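My gripper and the four small screws

In March I promised Houda Erraji that I would write down how I look after the gripper on our kitchen arm in Rarkville. She has the same one at her place and she always asks me by telephone, when my hands are full. So I write it slowly, and you must forgive my English.

The arm is used for kitchen tasks, mostly pouring and holding utensils. Both are harder for the fingers than they look. 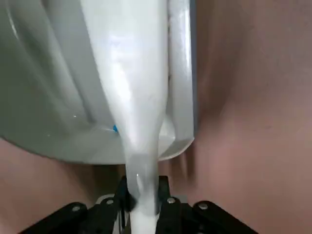
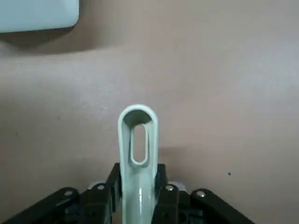 First the white pour between the inner fingers, then a pale handle held by them. The silver screw heads show in both.

I begin every check with these screws. I switch off the arm, wait until the light on the base is out, and then I try each screw with the short driver. I do not turn hard. Driss Bouazza turned hard once and we waited 18 days for a new plate from Bensaid.

After this I open and close the fingers by hand, very slowly. They should meet flat. If one arrives before the other, I loosen the 2 screws of the inner fingers by a quarter turn, close them on a steel ruler and tighten again. It is a boring job but I have learned to like it.

Cleaning is the part I did badly for a long time. I wiped only what I could see. Milk goes into the joints of the linkage and in the morning it smells, and the movement becomes sticky. Now I use a small brush with warm water, then a dry cloth, and I leave the jaws open overnight. No oil from the kitchen, please. I tried it and had to take everything apart.

The wrist camera I clean last, with a new cloth. One drop on the glass and the arm sees fog.

I write the cycles in a notebook. Every 300 I do the check above, and at 1,000 I take off the fingers and look at the pins. On my last look the left pin had a thin line worn into it, so I ordered a pair from Gikau – the old one still works, but I don't trust it with a full container.

Houda, the ruler you asked about is the short one from Madmont. I will bring it when I come.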